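Shared floor rules for wearable gripper rigs, what do you use?

benchrat_ohio
18 December 2022
We're rewriting the house rules for sessions where several people wear backpack rigs with hand-held grippers in one room. The old sheet was two pages and I don't think a single person made it to page 2. I'd like one page, maybe 12 rules, taped by the door. What would you keep? And has anyone had luck getting people to follow the spacing rule??

torque_wench
Spacing first, always. We say arm's length plus gripper, measured with your arms out, and we make people do the airplane thing before they start. Looks dumb, works great. Second one for me is cables. Power strips go against a wall, and if a cable has to cross a walkway it gets a cover or it gets taped.

Laizer_fan
Agree on cables, not so sure on spacing. We tried a fixed distance when we ran the Mitik packs and people spent the whole time watching each other and forgot the task. We went to zones. You get a table, you stay at your table, and you call out if you have to cross somebody else's zone. Way less bumping.

torque_wench
Zones are fine until two people need the same shelf, lol. Then what?

Laizer_fan
Then you call out. It's in the rule!

mjk121
Chiming in from the boring side. Please put marker tags on the checklist. Ours get smudged or peel at a corner and then you lose a whole take. I wipe mine and press the corners down every single time I pick the thing up. Also chairs. Any chair you're not sitting in gets pushed in or rolled out of the room. High-back office chairs are the worst because the straps love to snag on the armrests.

old_inero_hand
I'd go shorter than 12. At Inero we had roughly 400 words on the wall and the new people read the top line and quit. Pick the ones where somebody can trip or get hit and put everything else in the training. Nobody needs a wall sign to tell them to wipe a tag (sorry mjk).

mjk121
You've never had to redo my takes.

benchrat_ohio
OK, this is great, keep going. I'm leaning toward zones plus a smaller version of the spacing rule, just for when people are walking. The thing I can't settle is whether looking down at your gear while you're on your feet should be a flat no. I want "stop, then look" but I know how it goes with a headset on. Same question for cables, because our strip has to reach the middle of the floor somehow. Pics so you can see how much room people have to move in: 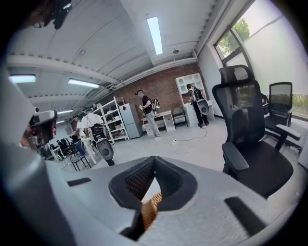
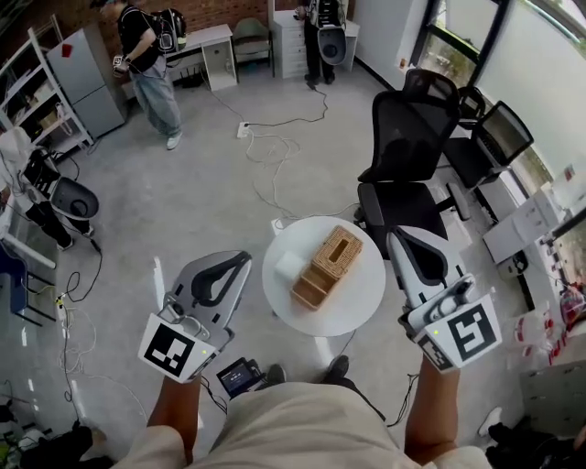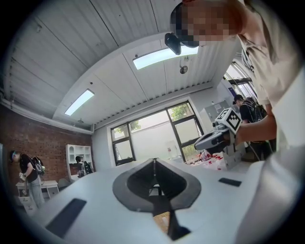
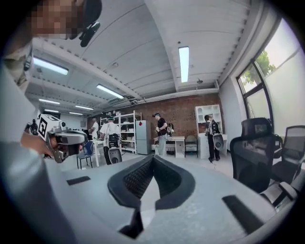
dorkent_dave
I'd make it a flat no and I'd put it at the very top. "Stop, then look" is exactly what we ended up with at Dorkent after a lot of arguing, and it's short enough that people will say it to each other across the room. For the strip, I'm with torque_wench on covers, but buy the low ones, the tall ones are a trip hazard all by themselves. And I'd skip zones if you have more than a few people walking at once. Calling out gets loud fast and after an hour everybody tunes it out.

Laizer_fan
Mine don't tune it out! But ok, with a big group I could see it. Post the sheet when you've got a draft, I want to steal the walking part.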